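The zipper is in the wrong place

I have been sold a lot of bags in my life, and most of them were sold to me on the strength of a zipper. A zipper means security. A zipper means the rain stays out and the keys stay in. I believed this for years. I now think that on a small soft bag, the kind with two cord handles that you grab on the way out the door, the front zipper is mostly a decoration that costs you time.

My complaint is with the upright kind that runs down the middle of the front panel. You see it everywhere this season. Paneck has put one on its little carry-all, Guo has one in four colours, and the market stalls at Flollham are full of cheaper cousins. The look is neat, I'll grant that. A pale stripe down dark cloth catches the eye from across a shop.

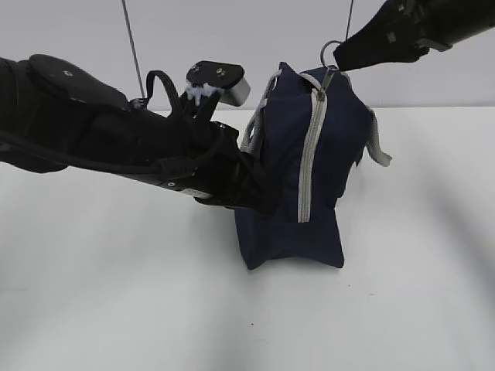 Navy cloth, grey cord, and a light grey zipper down the front.

Try opening one, though. A zipper needs something to pull against. On a suitcase the shell does that job, and on a jacket your own chest does. A soft pouch has neither. Pull down on the tab and the whole front comes with it, so you need a second hand on the side to keep the cloth still. If you are carrying a coffee, or a child, or another bag, you don't have a second hand. You end up pinning the thing against your hip and swearing at it in the bakery lineup.

Defenders say a full bag is easier, as the contents push the cloth out and give you some tension. I tried that. A full bag is a bit easier to unzip and a good deal harder to zip up again, and I know which of those I'm usually doing in a hurry.

Then there is the question of what you get for your trouble. A vertical opening is a slot. It shows you a strip of whatever happens to be sitting behind it, and the rest stays in the dark. Navy lining makes this worse, and for some reason it is nearly always navy or black. I have felt around for a bus card among receipts for so long that the bus left. People tell me to put something bright inside, and I admit this helps – a yellow thing at the bottom of a dark bag can at least be spotted, even through a narrow gap. But I'd call that a workaround. A pale lining would do the same for everything else you own.

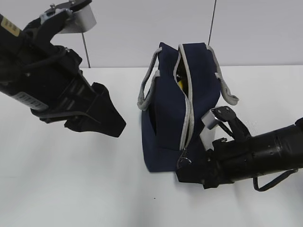

What the money goes on

The one I carried for 3 months came from a shop in Udside and cost 20 dollars, so I wasn't expecting heirloom work. The cord handles were fine. Soft on the fingers, long enough for the shoulder, a bit inclined to flop outward and catch on door handles. The stitching held. The zipper also held, in fairness to it, and I still went back to a plain tote with an open top.

I do understand the worry about theft. An open bag on a crowded tram makes people nervous, and a closed one lets them relax. I'm less convinced that a tab hanging in full view on the front of the bag would slow anyone down. If closing the bag matters to you, put the zipper across the top, where the two handles give you something to pull against and the opening is as wide as the bag itself. Bag makers had this sorted out long ago.

My suggestion for anyone shopping is to try it in the store. Put your wallet in, do it up, hang the bag from one arm and get the wallet out again with the hand that's left. If the salesperson has to help you, put it back on the hook.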